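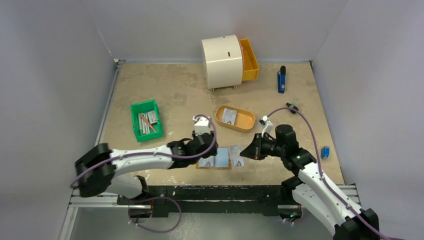
Week 4 notes: Salt, fluid and reading the label

These notes go with the April session. Bring your food diary to the tutorial, even if you missed a few days.

1. Sodium and salt are different numbers

Table salt is sodium chloride, and only part of its weight is sodium. To turn sodium into salt, multiply by 2.5. A soup with 800 mg of sodium per serve has 2 g of salt in it. Australian labels give sodium in milligrams. Some imported foods list salt in grams, so check which one you are looking at before you compare two tins.

2. Per serve or per 100 g

The serving size is chosen by the manufacturer. One brand of crackers may call four crackers a serve and another may call it eight. Use the per 100 g column when comparing products, and the per serve column when working out what a person ate. Students mix these up every year in the written task.

3. Where it comes from

Most of the sodium in a typical diet is already in the food when it is bought. Bread is a large source, mainly through how often it is eaten. Others to look for in the diaries:
processed meats
cheese
sauces and stock powders
instant noodles (the sachet more than the noodles)

Salt added at the table is usually a smaller share, though it varies a lot between households. Ask about it anyway – people forget the pinch that goes in the pasta water.

4. Fluid

The kidneys adjust how much sodium and water leave the body. After a salty meal, thirst goes up and the body holds on to more water for a while. A change on the bathroom scales the next morning may be fluid and says little about body fat. Some people with heart or kidney disease are given a fluid limit by their doctor, and general advice to drink more does not apply to them.

5. Salt substitutes

Many replace some of the sodium chloride with potassium chloride. They can be unsafe for people with kidney disease or those on certain blood pressure medicines. In a case study, write "check with doctor or pharmacist" before you suggest one.

Worked problem

A client eats 200 g of a baked bean product with 350 mg of sodium per 100 g. Sodium eaten is 700 mg. Salt is 700 x 2.5 = 1750 mg, or 1.75 g. Show both lines of working.

For next week

Read the chapter on potassium and finish problems 13 to 20. Hand them to Fredy Echeverri at the start of the tutorial, stapled, with your group number on the front.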